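Varkon releases Petard 2, a planning and perception toolkit for door handles

GRIRKTON, July 26, 2023. Hi all, it's the small software team at Varkon again, and I get to write the announcement this time, so please forgive the exclamation marks. Petard 2 is out today! It's free for research groups, and you can download it from our site right now (the installer is a lot smaller than the old one, you're welcome).

If you missed the first version in February, Petard takes recordings made with hand-held grippers and turns them into motion plans for lever handles. You feed it wide-angle video from the gripper, it works out where the handle sits and which way the lever points, and it gives you a path for the fingers that you can check before anything moves. Doors sound like an easy thing to pick. I thought so too, and then I spent most of a winter on one lever.
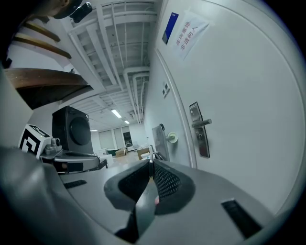

The big change in version 2 is how we deal with lens curvature. The old code flattened every view first and looked for the handle second, and it lost a lot of detail near the rim doing that. Now the handle finder works straight on the curved view and we only correct the bit we need. On our own test set of 100 recordings, the old version lost the lever in 10 of them and the new one loses it in 2. I'd love to tell you those last 2 are fixed, but they're both shiny levers under strong ceiling light and I'm still fighting with them.

Marker tracking got a rewrite as well. You can register a printed marker on a gripper and another one in the room, and Petard keeps both in the same map, even when one of them drops out of view for a bit. There's a new timeline viewer too, which I'm a little too proud of! You drag along the recording and the planned finger path moves with it, so you can spot a bad wrist angle before you send it to an arm.
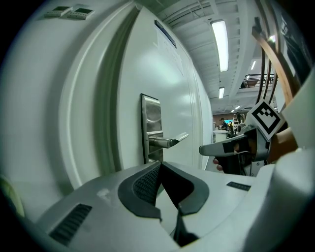
Forsberg, which has been trying the beta, wrote back that the timeline viewer saved them a good deal of squinting, but that they still want plans for round knobs and would like the export settings put somewhere a person can find them. Fair on both counts. The export menu has already moved, and knobs are next on my list.

Petard 2 runs on Linux and reads projects from the first version, though you'll need to redo your marker setup once. The release comes with 7 sample projects and a much longer setup guide. Questions and bug reports can go through the contact form on the Varkon site, and yes, I read them all.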